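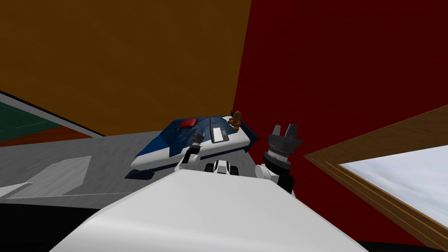
Re: [quilt-list] Washing an old quilt, and the bleeding blue

Borghild Rønning wrote:

> I have a navy and white top from my aunt, all cotton, hand pieced.
> I dabbed one navy patch with a damp white cloth and the color came
> off on it. The label on the backing says Orbridge, if that helps.
> Can I wash it at all, or is it airing only from now on?

Borghild,

You can probably wash it, but not yet, and not in the machine. Test every dark fabric in the top first. Old scrap quilts often have several navies in them, and one may hold while the next one runs.
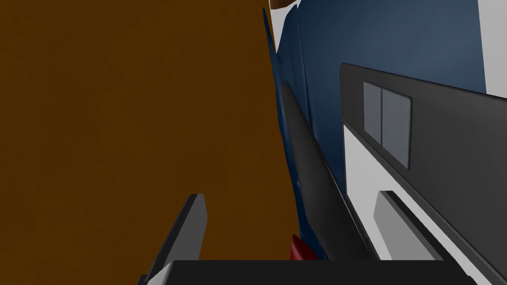

*Reading time: 2 minutes*

For the test, use a drop of cool water with a little of the detergent you plan to use. Press with white cotton, wait 5 minutes, and look again. If only a trace comes off, a long soak in plenty of water is usually safe. If you get a solid blue mark, stop there and air it.

I use the bathtub with an old sheet under the quilt as a sling. Never lift a wet quilt by its edges. Mine from Cairns lost 6 inches of seam that way in January, and I am still sewing it back. 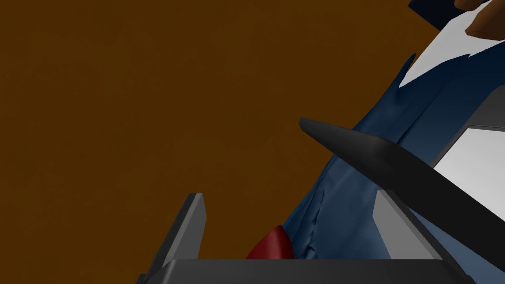
Hems and bindings are where I would look next. The binding takes all the handling and goes long before the middle does. Run your fingers along it with good light behind you and mark weak spots with thread, not pins. If the edge is as ragged as the blue cloth against the brown there, baste netting over it before it goes near water. Netting from any fabric store will do. I cut mine in strips and baste with long loose stitches that pull out easily afterward.

Drain the tub and press the water out with your palms.
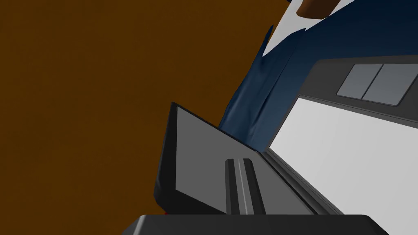 Then roll it in towels, and change the towels once they are soaked. Dry it flat, out of the sun, with a fan going. Turn it when the top side feels dry.

On the label, I don't know Orbridge. Eltine used to keep a list of backing labels from the mills, so ask her. She reads this list but seldom posts.

Clodau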